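Boards > Shop Floor > Automation and Robots

Teaching the arm with hand grippers, and what happens to us on the packing line

Reading time: 6 minutes
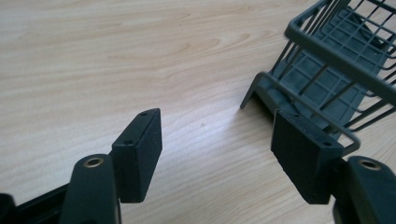

The hand gripper and one of the wire baskets, on the practice table.

joiner_in_berlow wrote:

Good evening to all. English is my third language, so please be patient with me.

I work at Nirkevley, in the Berlow building, where we pack kitchen storage goods. There are wire baskets, racks and trays, and most of them are coated wire. I have been on the packing line for 8 years. Since April we have a new kind of work. Two people from each shift leave the line and go to a table with a gripper that you hold in the hand. You pick up the basket with it, you turn it, you put it down, and you do this again. The movements are recorded and later they are used to teach the arm which will stand at the end of our line.

The target on the board is 700 good recordings for each product. A recording is good if the basket is taken by the rim and is not dropped or pushed along the table.

I want to ask people who have lived through this already. What changed for you after the arm came? Did you stay on the line? Did your pay change? Our manager says that no person will lose the job, and I think he believes it, but he was also sure about the new shift plan and we all know how that went.

I must say also that I like the work at the table. It is quiet and I can sit. This makes me feel a little strange in front of my colleagues.

---

palletqueen wrote:

Welcome. We had an arm put in at the end of our carton line, a different firm from yours, so take this as one case only.

Nobody was sent home. But four people on the line became three when one retired, and the place was never filled. That is how it goes in most sites I know. Read the promise carefully. "No person will lose the job" and "there will be the same number of jobs" are two different promises.

Ask for the second one in writing. You won't get it, but the answer will tell you something.

---

Barry Dobson wrote:

Bit of a different view. I was maintenance for most of my working life and I have seen what packing baskets by hand does to wrists and thumbs. Coated wire is slippery, the rims catch on each other, and people pull. If a machine takes that part of the job, good. Let it.

What I would fight over is who looks after the thing. Someone has to clear it when it stops, wipe the pads, swap them when they wear, and know why it is sulking. That is a skilled job and it should go to somebody already on the line, with the grade to match. At our place it went to an outside contractor and the operators weren't allowed to open the guard. So they stood and waited for a van.

---

joiner_in_berlow wrote:

Thank you both. Barry, this is a very useful point, I did not think about it. At the moment the integrator is Dal Bello and I believe the service contract is with them also, but I am not sure. I will ask.

About the wrists, I agree. I have two colleagues with support bandages. But the gripper is also not so easy for the hand. After one hour you feel it here, between the thumb and the first finger. We have asked to change every forty-five minutes and so far the answer is "we will look at it".

---

tvl_nights wrote:

I will be the unpopular one. You are teaching your replacement and you are being paid your normal rate to do it. I would not have touched that gripper without a separate agreement. Your eight years of knowing how to pick up a basket is what they are buying, and they are buying it for nothing.

---

palletqueen wrote:

@tvl_nights that's easy to type. If he says no, the next person says yes and he has lost the quiet table and gained nothing. Better to be in the room.

---

tvl_nights wrote:

If everybody says no together it is a different story. That is rather the point of having a union.

---

joiner_in_berlow wrote:

I understand what you say, tvl_nights, and I have thought about it in the night more than one time. We have a union but it is small in our building, and the agency people are not in it. In my shift half of the people are agency.

There was one small thing that was good. I asked for extra pay for the table work, and they gave a supplement. It is paid only for the hours when you really sit there. It is not much, but it is written on the payslip as a separate line, with the name "demonstration work". Before I asked, there was no name for it.

---

tvl_nights wrote:

Fair play, I take back the "for nothing". A name on a payslip is worth having. Keep every one of them.

---

rackandruin wrote:

Question about the technical side, if you don't mind. How does it manage with wire goods? We tried an arm at Vostenar with suction cups and of course there is nothing to suck on with a basket. The next try was a hard jaw, which marked the coating. We sent back a lot of product. After that the project went quiet and the arm is now under a sheet.

---

joiner_in_berlow wrote:

Our gripper has two fingers, with a thick black pad on the inner side of each one. I don't know the correct name for the material. You come to the basket from the side, with the fingers open, one pad goes inside the rim and the other outside, and then you close. On a straight part of the rim it is fine. The corners are bad, because they are round and the basket wants to turn in the fingers.

The worst is when a handle or a foot of the basket is close to the place where you want to hold. With my own hand I would not even notice this. I would move one finger a little and continue. With the gripper I must stop, go back and choose another place. The engineer says these recordings are the most useful for her, so now we put the basket down in awkward ways on purpose and start from there.

Marks on the coating I have not seen until now, but we have also not run it with full speed.

---

rackandruin wrote:

Very helpful, thank you. Make sure someone checks the coating after a few weeks of real running and does not trust the trial.

---

Barry Dobson wrote:

Seconding that. And write down the awkward ones as you find them, in your own notebook, product by product. When the arm gets stuck at two in the morning, the person who knows why is going to be you. I would want that on paper before the grading talk.

---

linefeed wrote:

I'm on the office side, so expect to be shouted at. I did the numbers for a similar project. We packed 3,885 units in the trial and the arm needed help often enough that we kept a person beside it the whole time. On the spreadsheet that person did not exist. I had to put them back in and the saving looked much smaller, and there was a long meeting.

So my advice to the OP is to find out whether the business case has a person standing next to the arm or not. If it doesn't, the person standing there will be somebody who also has another job to do.

---

palletqueen wrote:

No shouting from me. That is exactly what happened to ours. The operator was "also" minding the arm. She was also minding the label printer and the strapping machine.

---

joiner_in_berlow wrote:

This is my fear, more than losing the job. Today four of us talk while we pack. It is not a wonderful job, but we talk. If I am alone with an arm and a printer, the day will be very long.

I have a meeting with the manager and the shift leader before the arm is switched on. I wrote down these questions from the thread: who does the service, which grade it has, if the number of places stays the same, and if there is a person beside the arm in the plan. Also the forty-five minutes. I will come back and write what they answered.

---

tvl_nights wrote:

Add the agency people to that list. They go first and without a meeting.

---

joiner_in_berlow wrote:

Added. You are right, I should have written it at the top.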